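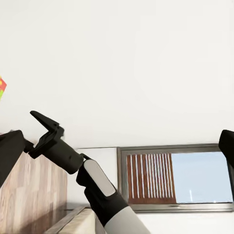
Irnemow Planner - Frequently Asked Questions

Does the planner run without a real arm?
Yes. Start it with the sim profile and it talks to the simulator over the same interface.

Why does planning fail with "start state in collision"?
Usually the gripper is already touching something in the scene. Add that pair to the allowed contacts list, or back the arm off by hand and plan again.

How long will it search for a path?
The default limit is 60 seconds or 1,000 samples, whichever comes first. Both are set in planner.conf.

Can I plan for two arms at once?
Not yet. Plan them one after the other - the second treats the first as an obstacle.

My old scene files won't load.
Run the converter that ships with version 2. Files with custom joint limits need a manual edit, so write to Chiharu Hayashi on the Tanabe list.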